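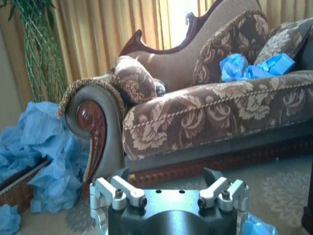
サムラン・クリンホム宅の居間の寝椅子。座面の縁に茶とクリームの撚りコードが通る。

寝椅子のある居間

港町コークポートの坂の途中に、サムラン・クリンホムの家がある。一階の居間に入ると、寝椅子がまず目に入る。片側だけに肘があり、背もたれはその肘の側から大きな曲線を描いて立ち上がる。英語でシェーズ・ロングと呼ばれる形の家具で、ヴィクトリア朝の様式にならったものだ。

クリンホムは椅子張りの職人で、坂を下りきったところにある工房シティチャイで働いて23年になる。仕事場では他人の椅子を張り、家ではこの一台を使っている。取材の間、彼は自分の寝椅子にはほとんど座らず、床に膝をついて座面の下をのぞいたり、クッションの角を引っ張ったりしていた。仕事の癖だという。

寝椅子という家具は、日本の住宅ではあまり見かけない。ソファとしては片側が頼りなく、ベッドとしては幅が足りない。三人で座ると肘のない側の人が落ち着かない。それでも古道具の市に出れば必ず誰かが足を止めるし、買ってしまってから置き場所に悩む人も多い。今回は、その寝椅子を長く使うための話を、木部、張り地、縁飾り、クッション、片付けの順に聞いた。

競売から居間まで

この寝椅子は、コークポートの競売会社ホラードの家具の回で手に入れた。品番は725。終わり近くの番号で、残っていた客は少なかったそうだ。

「前の日の下見で、座面の下に手を入れました。底の布を少し押すと、中の帯がどのくらい張っているか分かります。これはまだ張っていました。表の布は替えられますが、枠がねじれていたら私は買いません」

下見では、ほかに三つのことをする。背の木枠の継ぎ目を指でなぞる。肘に体重をかけて、音を聞く。床にしゃがんで、脚と座枠のつながりを見る。布の柄や色を見るのは最後だという。

音についてはもう少し詳しく聞いた。乾いた短い音なら、膠が切れて木と木がこすれている。直せる。長くきしむ音は、割れが木の目に沿って入っていることがある。これも直せるが、張り地を剥がさないと手が入らないので、値段が変わってくる。クリンホムの寝椅子は前者だった。運び込んでから肘の根元の継ぎ目をいったん外し、古い膠を湯で落として組み直している。

搬入には苦労した。玄関の扉は通ったが、廊下から居間へ曲がる角で背もたれがつかえた。寝椅子は左右対称ではないので、どちらを先に入れるかで通り方がまるで違う。結局、背を下にして縦に起こし、肘の側から回し入れた。同じ形の家具を買う人には、扉の幅だけを測らず、角を曲がれるかどうかを紙の型で試すよう勧めている。型紙は新聞紙をつないだもので足りる。

彫りのある木部の手入れ

この寝椅子の木部は赤みの濃い茶色で、見せ場は肘の正面にある。巻いた肘の先に渦巻きの板がつき、渦の上のところに花形の飾りが彫られている。そこから下へ、小さな玉を連ねた帯が続く。座の下の横木にも同じような玉の列がある。

玉の彫りは埃がたまりやすい。クリンホムが使うのは絵の具用の平筆で、毛の短くなったものがよいという。玉と玉の間を縦に払い、落ちた埃を掃除機で吸う。掃除機の先を直接あてることはしない。花形の飾りは筆を寝かせて、花びらの外から中心に向けて払う。

「水拭きは年に一度でいいです。固く絞った布で、彫りのないところだけを拭きます。彫りの中に水が入ると、乾くまでに時間がかかります。急ぐときほど、みんな濡らしてしまう」

蜜蝋は塗りすぎに気をつける。彫りの溝に残った蝋は白く固まり、そこにまた埃がつく。塗るなら布に少量を取り、溝にかからないよう平らな面だけにのばして、翌日にから拭きをする。すでに溝が白くなっている場合は、つまようじの先に木綿の切れ端を巻き、少しずつかき出す。工房に持ち込まれる椅子のなかには、何代分もの蝋が詰まって花の形が分からなくなっているものもある。

木部に貼られたラベルの類は、見つけても剥がさないほうがよい。古い家具のラベルや書き込みは、持ち主が代わったときの手がかりになる。糊の跡が気になるという相談もあるが、彼は剥がす仕事を引き受けたことがない。

大きな花柄を張る

布は、クリームとベージュと茶の大柄な花と葉だ。大きな柄は小さな椅子には向かないとよく言われる。クリンホムの意見は少し違う。

「小さい椅子でも張れます。ただ、柄のどこを真ん中にするかを決めないまま切ると、花の首が飛んだ椅子になります。寝椅子は真ん中が二つあるんです。背の真ん中と座の真ん中は合いません。先に座を決めて、背はあとから考えます」

座面は長い巻物のような形をしている。前の縁に丸みがついているため、平らに置いた布では一番よく見える花が、張ったあとでは縁の下に回り込んでしまう。そのぶんを見込んで柄をずらす。彼は布を切る前に座の上に広げ、待ち針で仮に留めて、部屋の入口まで下がって見る。それから窓側に回ってもう一度見る。布を切るのは翌朝にする。

柄合わせのために余る布は多い。余り布は捨てず、肘あての替えや、クッションの裏に回す。工房では客にも必ず渡している。あとで一か所だけ擦り切れたとき、同じ布が手元にあるかないかで直し方が変わるからだ。布は同じ品番でも、染めの時期によって色が違う。

日焼けの対策も聞いた。窓のそばに置く場合、片側だけが先に褪せる。クッションや掛け布を時々動かすこと、晴れた日の昼はカーテンを引くこと。単純だが、これ以上の方法はないそうだ。布に吹きつける保護剤は、彼は使わない。染みを防ぐ効果はあっても、張り替えのときに糊の乗りが悪くなったことが何度かあった。

掃除は、薄い網を布の上に当て、その上から掃除機を弱くかける。網は台所の水切り用でよい。糸が吸い込まれて浮くのを防ぐためだ。かける方向は背の上から下へ、座は奥から手前へ。奥の溝には硬貨や髪留めが入り込んでいるので、先に手で探る。

縁飾りは最後に選ぶ

コード、房、フリンジ。寝椅子の印象は、布よりもむしろこうした縁飾りで決まることがある。

シティチャイの壁には、縁飾りの見本を並べた引き出しがある。ほとんどがケリッツという小さな組紐の会社のもので、見本の数は132。色の順ではなく太さの順に入っている。客は色から選びたがるが、色は三つか四つまで絞ればどれを選んでも大きくは外れない。太さを間違えると、張り上がってから全体が重く見えたり、逆に縁が頼りなく見えたりする。

クリンホムの寝椅子では、座面の縁に茶とクリームを撚り合わせたコードが通っている。布の色から二色を取った形で、柄の切れ目がコードのところで自然に収まる。肘の巻いた部分には、黄みのある茶のフリンジが回してある。

コードを縫い付けるときは、端をどう始末するかが一番の問題になる。撚ったものは、切ったとたんにほどける。切る前に糸で固く巻き、巻いたところの真ん中を切る。端は布の縫い目の中に差し込んで隠す。接着剤で固めた端は、何年かすると硬くなって布を傷める。

フリンジの乱れは蒸気で直す。やかんの湯気でもアイロンの蒸気でもよいが、アイロンの底は近づけすぎない。手のひらをフリンジの下に入れて、熱いと感じたら遠い方へずらす。蒸気をあてたあと、目の粗い櫛で下に向けてとかし、そのまま触らずに乾かす。房のついた角も同じやり方でよい。猫のいる家では房を諦めたほうがよいかと尋ねると、猫による、という返事だった。

クッションの置き方

寝椅子のクッションは多めがよい、とクリンホムは言う。背もたれの高さが場所によって違うので、寄りかかる人は必ずどこかに隙間を感じる。そこを埋める道具だと考えれば、同じ大きさを揃える必要はない。

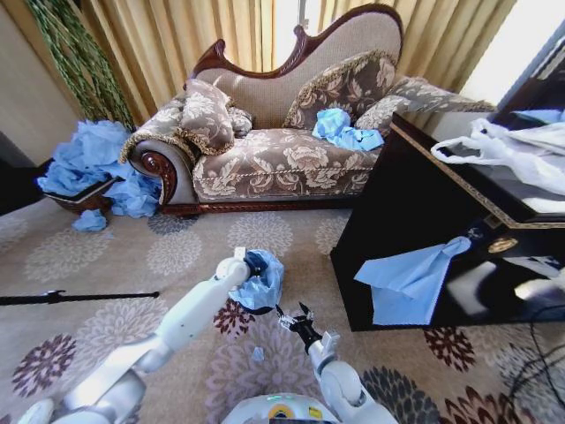 金色のプリーツカーテンを背にした寝椅子。左の床に編んだ籠、右には金の縁取りの黒いキャビネット。

彼の家では、金色のフリンジがついた大きな花柄のクッションを巻いた肘に立てかけ、筒形に近い小ぶりのものをその後ろに入れている。背の中ほどには金の房飾りの花柄、座の右端にもう一つ柄物が置かれる。花柄の上に花柄を重ねる組み合わせで、雑誌の指南ではたいてい避けるように書かれている。

「柄と柄がけんかするのは、地の色が違うときです。地がだいたい近ければ、花がいくつあっても見られます。私はむしろ、そこに一つだけ無地を置くほうが難しいと思います。そこだけ穴が空いたように見える」

中身は羽根と綿を使い分ける。肘に立てるものは、形が残るように綿を固めに詰める。背に置くものは羽根がよい。羽根は寄りかかるとつぶれるので、立ったあとに両側から叩いて空気を入れる。これを毎晩やる家と、一週間放っておく家では、中袋の傷み方が違ってくる。筒形のものは首の下にも膝の下にも使えるため、出番が一番多い。そのぶん汚れるので、カバーが外せる作りにしておく。

カバーの大きさは、中身より一回り小さく縫う。中身と同じ寸法で作ると、使ううちに角が余ってくる。とくに角に房のつくクッションは、角の布が緩むと房が垂れ下がる。

薄紙のこと

クリンホムは年に二度、クッションと掛け布を入れ替える。夏のものは6月に出し、冬のものは11月の終わりに出す。しまうときには薄紙を使う。店で靴や食器を包む、あの柔らかい紙だ。

布を畳む折り目のところに、軽く丸めた紙をはさむ。折り目が鋭くつかず、次に出したときの皺が浅い。房やフリンジは、一列ずつ紙で巻いてから内側に倒す。クッションは畳めないので、角に小さく丸めた紙をあて、全体を綿の袋に入れる。

白い紙を使う人が多いが、色のついた紙のほうが扱いやすい場面もある。淡い色の布を包むと、白い紙は布と見分けがつかず、箱の底に小さな飾りを残したまま紙ごと捨ててしまうことがある。青い紙ならその心配が少ない。ただし色紙は湿ると色が移る。長くしまうものには、布に直接触れるところだけ白い無酸性の紙を使い、外側や隙間の詰め物に色紙を回すとよい。

入れ替えの日は、部屋が紙でいっぱいになる。取り出した紙は座面の上にも床にも山になり、籠に入れてもすぐあふれる。くしゃくしゃの薄紙は見た目のわりに軽く、かさばる。クリンホムは大きな編み籠を寝椅子の横に置き、まず全部そこに入れてしまう。仕分けはあとでする。

仕分けの基準は単純だ。破れたもの、湿気を吸って波打ったもの、虫の跡があるものは捨てる。残りは手のひらで平らにのばして重ね、太めの紙筒に巻いておく。アイロンをかけてもよいが、彼はやらない。次に使うときは、どうせまた丸めるからだ。紙は三度か四度使うと腰がなくなり、詰め物としての役目が果たせなくなる。そうなったものは窓拭きに使って終わりにする。

袋や布は、手近な台の上にまとめて置く。床に置くと紙と混ざって分からなくなる。毛足のあるものの上に房飾りを置くのも避けたい。糸がからむと、ほどくのに思いのほか手間がかかる。

入れ替えの作業は、ゆっくりやって4時間。急げば半分で終わるが、急いだ年は必ず何かがなくなるという。去年は冬用の掛け布の飾り紐が一本見つからず、5月になって夏のクッションの袋から出てきた。以来、袋ごとに中身を書いた布の札を縫いつけている。札には、入れたものの名前と数、それに直しが必要な箇所を書く。「左下の房、糸ゆるみ」というような短いものだ。次の季節に開けたとき、使う前に直せる。

部屋の中の位置

寝椅子は壁につけて置くものだと思われがちだが、背の木枠に彫りがあるものは、少し離したほうがよい。壁やカーテンとの間に手のひらが入るくらいの隙間を取る。風が通り、布の裏に湿気がこもらない。背の渦巻きが壁に当たって欠けるのも防げる。

後ろにカーテンがくる場合は、襞の量を考えておきたい。襞がたっぷりあると、背もたれの曲線がよく見える。縦の線が並んだところに曲線が一本入るためで、無地の壁の前よりも形がはっきりする。色は張り地より少し強いものが合わせやすい。クリンホムの部屋は金色で、クッションの縁の金と近い。先にカーテンがあり、クッションの縁飾りを後から寄せていった。

床の絨毯にも花がある。ベージュの地に、灰色、クリーム、深い赤茶の大きな丸い花模様が並ぶ。張り地、クッション、絨毯と三か所に花が重なるが、丸い枠に入った絨毯の柄は、散らした柄の張り地とは調子が違う。彼によれば、床の柄は踏んで歩くものなので、椅子の柄より大きくても気にならない。

反対に気をつけるのは、隣に置く家具の艶だ。艶のある黒い家具は、窓の光をよく返す。寝椅子のすぐそばに置くと、彫りの陰が明るくなって、せっかくの凹凸が浅く見える。少し離すか、角度をつける。金の縁取りのある黒いキャビネットは、入れ替えの日には布や袋を載せる台にもなるので、動かす予定はないそうだ。

植物は、垂れるものが窓辺に合う。つるの長い鉢を高いところに吊るせば、床の場所を取らない。水やりのときだけは鉢を台所へ運ぶ。葉先から落ちた水が絨毯に輪の染みを作ったことが一度あり、それ以来の決まりになっている。

張り替えを頼む前に

最後に、工房に相談に来る人へ伝えていることを聞いた。

写真は三枚あれば足りる。正面、肘の側から見た横、それに裏返した底。裏返せないなら、床に鏡を置いて映してもよい。底の写真があれば、中がばねか帯か、前にいつごろ手が入ったか、おおよその見当がつく。正面の写真だけで値段を尋ねられても、答えようがないという。

布を自分で買って持ち込むのは構わないが、先に買わないこと。大きな柄の場合、必要な長さは無地の一倍半を超えることもある。柄の繰り返しの寸法を聞いてから計算するので、布の端に印刷された数字か、店の札を写しておくとよい。

古い詰め物は、使えるものなら残す。馬の毛は洗ってほぐせばまた弾力が戻るし、量が足りなければ新しいものを足せばよい。スポンジに替えてほしいという依頼もあるが、寝椅子の場合、座の前の丸みがスポンジでは出しにくい。出せても数年で角が立ってくる。クリンホムは見本の座を二つ並べて、座り比べてもらうことにしている。

値段の差が一番出るのは、木部の直しと縁飾りだ。布の値段は想像がつくが、コードを手で縫い付ける時間は見積もりに入っていないと思われている。寝椅子を一周するコードを縫うのに、彼の手で丸一日かかる。機械で縫えないのかとよく聞かれるが、肘の巻いたところに機械の針は届かない。

自宅の寝椅子も、次の春に一部を直す予定がある。座面の奥の、誰も見ない場所の糸が緩み始めた。使えなくなるほどではない。工房の仕事が先なので順番は後になるが、糸はもうケリッツに頼んであり、クリーム色のほうだけ先に届いている。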